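Skilorside growers lift barley exports after strong harvest

Skilorside Grain Growers has reported its best export season to date, with 181 farms across the district supplying malting barley to buyers overseas.

Members delivered 29 per cent more grain to the Nandard terminal than in the previous season, and shipments to brewers and maltsters continued until the end of February. Most of the crop met the top malting grade.
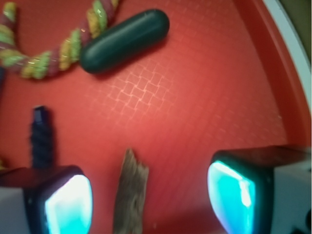 The group said the result reflected steady spring rain and the decision to open a second intake line at Nandard before harvest began. Waiting times for lorries fell to under 70 minutes at the busiest part of the day.

"Our growers have invested a great deal in storage and seed, and the season has repaid them," a spokesperson said. "Costs remain high - fuel and fertiliser above all - and we will keep pressing for fair freight charges on the Dankwa line."

Trials of the Tirkov barley variety will be extended to 4 more farms next season. Growers wishing to take part should contact the Skilorside office before sowing.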